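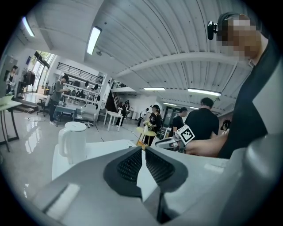

White electric kettle at one of the Landdale stations, with the glass doors and clothing rack behind.

Landdale Household Skills Space
Progress report to the Foltine Fund
12/04/2018

1. Purpose of this report
This report covers the second stage of the grant and sets out work completed at the Landdale site, spending to the end of the period and matters carried forward.

2. Fit-out
The open-plan hall is now in regular use. The fluorescent tube lighting has been checked by the electrical contractor, Sivakumar Electrical, and no fittings required replacement. The stations are set out on the open floor, as the lease requires.

Kitchen activities began with the kettle station. Participants practise filling, pouring and returning the kettle to its place, and the same tasks are repeated at each visit so that progress can be recorded. The clothing rack serves the laundry and wardrobe activities, which cover hanging, sorting and folding.

3. Attendance
The grant agreement set a target of 60 participants for the stage. The final enrolment was 62. Six participants asked to move to a later session and were accommodated. Feedback forms favoured the kitchen activities, although several people found the hall noisy when all stations were running.

4. Spending
Nearly all of the equipment allocation has been spent. The order for storage shelving, placed with Zomora, remains outstanding — the supplier has advised delivery in May. Cleaning costs were higher than budgeted and the difference has been met from the general operating line.

5. Matters carried forward
Two items remain open. The first is the shelving noted in section 4. The second is a written storage plan for kitchen items between sessions, requested by the Fund at the last review. A draft has been prepared and will be forwarded with the next financial statement.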